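Re: [manip-data] Plallach pretraining, pen sorting numbers
From: Rosalind Wojcik

> We pretrained on 691 clips of people doing desk chores, then
> fine-tuned on the arm with the usual teleop demos. Pen sorting
> goes up clearly over the no-video baseline, and we think this
> shows the policy picks up grasp intent from human hands. Draft
> and splits are on the Ursu page. Comments welcome before we
> submit in December.

I read the draft twice and I still don't buy "grasp intent."

The gain over baseline could come from the encoder having seen desks and pens before. You need a control where the hands are masked out of the clips and everything else stays. If the number holds up with no hands in view, the intent story is gone and you have a decent paper on visual pretraining. I'd read that paper. It would need a different title.

Then the seeds. Table 2 has 3 per condition, and one Plallach run sits below the baseline mean. The text says "consistent improvement." Please run 7, or drop the word.

Also, what is a success? The appendix says a pen is "sorted" when it ends up in the right group, but the Mememen protocol you cite wants it released and lying still before the clock stops. Those aren't the same test, and yours is the easier one -- so the comparison with Grolleck in section 5 shouldn't be in there as it stands.

My bigger worry is the labels. You take the contact frame from a hand-pose tracker and treat it as ground truth. I went through part of the training split by hand and kept landing on moments like the one below. One hand is closed over some pens and a bit blurred, the other is open above a different pen. Which pen is the target? I couldn't say from the still, and I doubt the tracker can. Two of us labeling the same clips disagreed often enough that I'd want an agreement score in the paper.
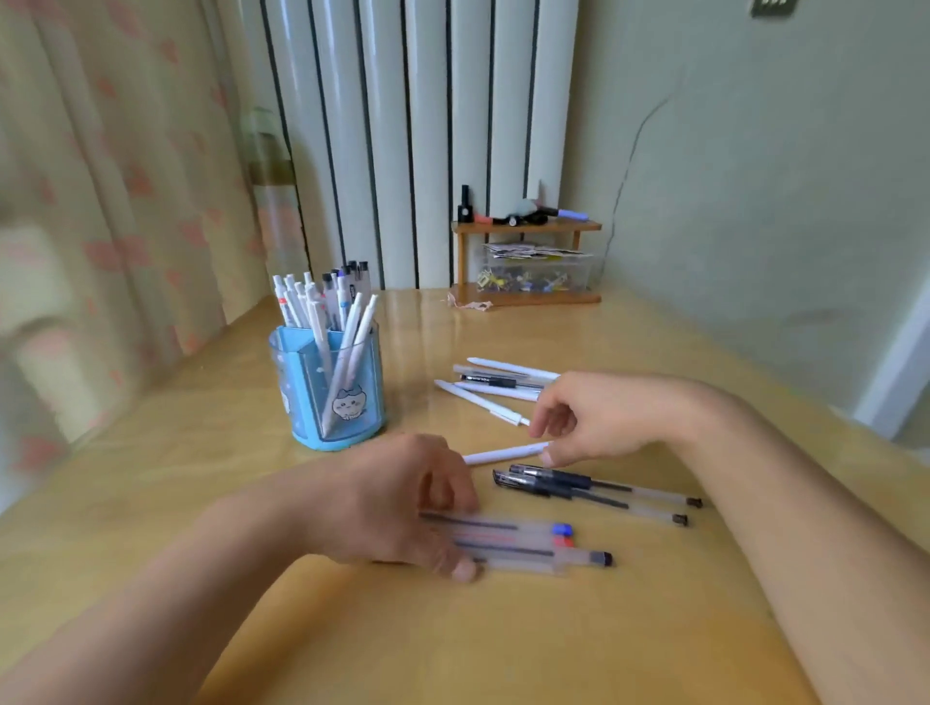
Training split, pen sorting. Left hand over the blue, red and black gel pens, right hand open above a white one.

Look at the spacing too. Pens lying side by side like that are a hard case for a parallel gripper, and your robot trials start with every pen well apart. So the human data and the test don't match, and the draft never mentions it.

Can you post the per-trial logs? The summary CSV on the Ursu page only has means.

Rosalind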